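June, late

Home from Jindetthorpe with sore feet and a sunburned neck, and I still haven't unpacked! The bus left Zollenlow at 9, so of course I was at the stop way too early, eating a squashed peach and wondering if I'd locked the back door. (I had. I think.)

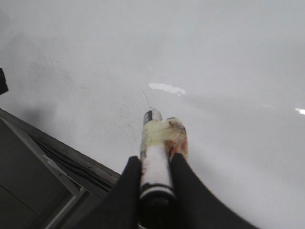

The walk itself was lovely once I got past the golf course. It's all hedges and wild roses out there right now, and the creek is so low I crossed on the stones without even taking my boots off. I met a very fat beagle and gave him most of my cheese.

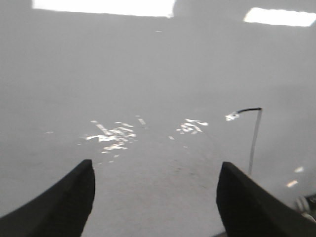 Lunch was at Tô, the noodle place by the bridge. I had the cold noodles with too much chili and then 2 iced coffees, so there goes sleeping tonight. They've painted the bathroom a horrible mustard - I kind of love it. I'd like to go back for the soup when the weather turns.

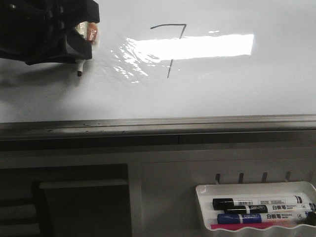
Things for tomorrow

Call Ristine about the boots, the left heel is coming away again. Water the beans before it gets hot. Buy peaches, 400 grams at least, and carry them in something hard this time.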